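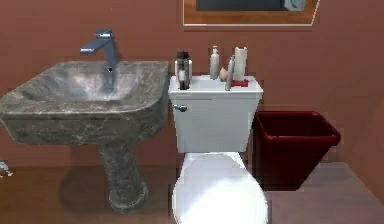
Grey marble-patterned basin with a tall chrome tap

August 2019 - I'm so pleased to say Paltlow, my little pricing workshop for first-time sellers, opens for bookings today!

I started it after setting my own prices at Emska far too low (17 orders, hardly any profit).
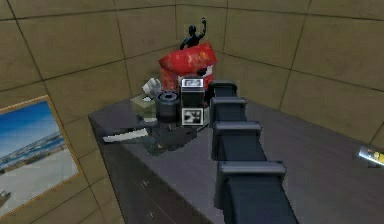
Dark grey desk with drawers

You get 3 evening sessions, a costs worksheet and a proper look at what your rivals charge. Places are £300 each.

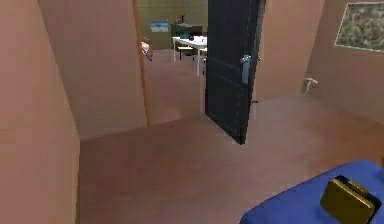
Pricing scares people, I know. Take one product and list every cost in it - on a door like the dark navy one, I'd price the silver lever handle on its own line. Bookings close in November.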